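Home Posts People About Write to me

A word for my old chairman
April, by Laine Lapiņa

I have been meaning to write something about Tanko Olatunji since the winter, and every time I sit down to it the kettle boils or the phone rings and I lose my thread. So tonight I have turned the phone over and I'm going to get it down, however it comes out!

Most people in Stostville know Tanko as the man who got the Kirno Road footbridge built. Fair enough, it is a fine bridge, and my mother walks over it every morning. But I knew him before that, when he was running the Lavstead Neighbors' Union out of the back of a shoe repair shop, with 2 chairs and a filing cabinet that had to be kicked. I was 19 or so and had come in to complain about the buses. I left an hour later with a clipboard, and I suppose I have been carrying that clipboard one way or another ever since.

What I remember best is how he listened. He would let a person go all the way to the end, even old Mrs. Cifuentes from the top of the hill (who could start with a blocked drain and finish up at her cousin's wedding), and then he'd say, "So what would you like me to do on your behalf?" It stopped people short. Some of them had never been asked. He would write down the answer in a green notebook and read it back to them, and then he went and did it, or he came back and told them to their faces that he couldn't.

He walked 180 miles one spring, going town to town, to get signatures for the clinic. I joined him for the last stretch and my feet have still not forgiven me. We slept in church halls and ate a great deal of rice, and he sang the whole way, badly, mostly hymns, with the odd radio jingle mixed in when he forgot the words.
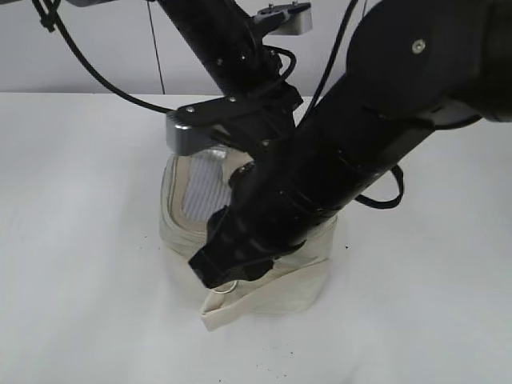

Canvas bag on a white table.

He is 68 now and says he is finished with public life, which I will believe when I see it. Last month the county gave him its service award, and there were 50 of us squeezed into the library reading room with our coats on our laps. His speech was very short. He thanked his wife, he thanked the shoe shop, and then he asked whether anyone from the roads department was present, as he had a question about the lights on Kirno Road. There was, poor man, and they were still talking when I went for my bus.

I told Tanko I would be writing this and he asked me to mention that the clinic needs drivers on weekday afternoons. You need a clean license and some patience. Ask at the front desk.

Write to me through the contact page | © Laine Lapiņa | Back to top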